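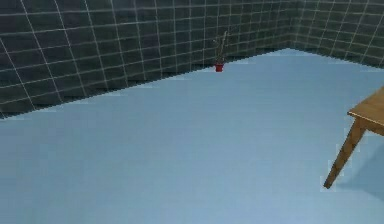 Pale blue floor, dark tile.

Home | Trips | Packing | Older posts

My second full day in Onham. I woke up at 6:30 and could not get back to sleep, so I went down to the harbor before breakfast. The fishing boats were already in and two men were hosing down the ramp. I bought a coffee from the kiosk by the bus shelter and sat on the wall to drink it.

The plan for the day was to take the ferry to Gekora. It is a small island with one village and a path that goes most of the way around. The first boat goes at 9:15 in January and the last one back is at 4:00, so you have to keep an eye on the clock. I paid at the window. They only take cash for the ferry, and the machine next to the window was out of order, so I had to walk back up to the bank on the main street and join the line a second time.

The crossing was rough for the first part and then calmed down once we were behind the point. I stood outside at the back. A woman called Leonilde Simões was standing there too with a box of seedlings for her sister. She told me to walk the path clockwise so the wind would be behind me on the open side, and to skip the lighthouse, as the stairs are closed all winter.

I went clockwise. The path starts behind the church and goes uphill past stone walls and a lot of goats. After the goats it is mostly heather and rock. There is a steep section with 80 steps cut into the hill (there is a sign at the bottom telling you so) and a bench at the top. I ate my sandwich there. I could see the mainland and the hotel at Hetura, where I stayed last year and did not like much.

The far side was muddier than I expected and my left boot let in water. I have had these boots four years and I think they are done.

Back in the village I had time for soup at Guerreiro, the cafe next to the landing. It was fish soup with bread and it was very good. The owner, Rui Seixas, had the radio on for a soccer match and we listened to the end of the first half. He used to drive the island bus until the route was cut. Now you walk or you get a ride with someone.

I caught the 4:00 boat with a few minutes to spare. It was nearly dark when we docked and a light rain had started. I put newspaper in my boots, did some laundry in the sink and went to bed early.

Tomorrow I am taking the number 21 bus inland to see the old salt works. It leaves from outside the post office. If the rain keeps up I will go to the town museum and do the salt works the day after.

Contact | Copyright, all posts and text by the author | Back to top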